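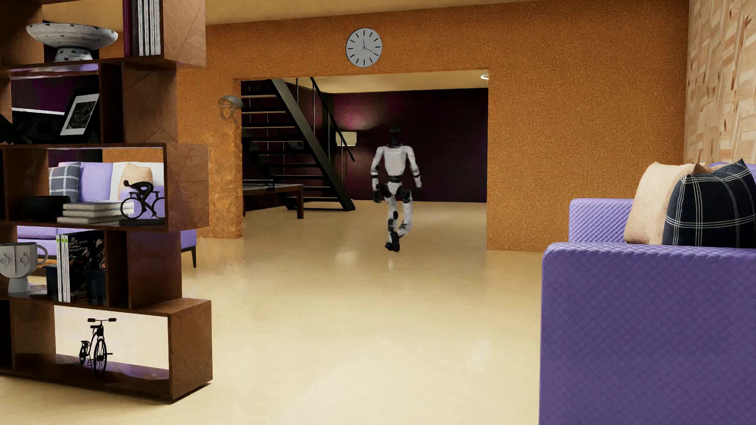

Roya Amini asked whether the sowing dates in the last release were for seed under glass or in open ground, and said she had lost a tray of sweet peas to the difference. The two are now held in separate columns. Her message prompted most of the changes in this version.

Drisumari garden diary data
Version 3
Last changed: Wednesday, April 16, 2025

Summary

Drisumari is a set of dated notes on sowing, planting, flowering and harvest, typed up from the diaries of home gardeners. It is plain text, one row per event. It covers flowers, vegetables, soft fruit and a small number of shrubs. Lawns, ponds and house plants are left out.

Files

events.csv - the main table, one row per diary entry
plants.csv - plant names, common and botanical
plots.csv - one row per garden, with soil and aspect
notes.txt - remarks that did not fit a column

Columns in events.csv

plot: short code for the garden, matches plots.csv
plant: code from plants.csv
event: sown, pricked out, planted, first flower, first picked, lost
date_glass: date of the event if it took place in a greenhouse, frame or on a sill
date_open: date of the event if it took place in open ground
source: diary or letter
sure: yes, or no where the handwriting could not be read with confidence

A row has one date column filled, never both. Rows where the diary did not say which applied have been moved to unplaced.csv and keep a single date column.

Where the entries come from

The gardens fall into 11 plots. The Insaurralde plots are on heavy clay and face north. The Bivulach plots are on sand near the coast and rarely see frost after March. Averages taken across both groups mean very little and should not be used as sowing advice.

Each diary was typed by one person and checked by another. Where they disagreed, the row is marked "no" in the sure column and both readings are given in notes.txt.

Known faults

Dahlias lifted and replanted are entered as "planted" every year, so the same tuber may appear 5 times.
"First flower" was left to the gardener. Some wrote down the first open bloom, others the first bud showing colour.
Losses are under-reported. Few people write down what died - slugs are named as the cause in 2 plots only.
June is thin in all years. Diaries tend to stop when the watering starts.

Use

The tables load in any spreadsheet. The Dasusell script in the tools folder joins the three tables and writes out a calendar for a single plot. It does not read unplaced.csv.

Corrections are welcome by post or through the issues page. Please give the plot code and the row number.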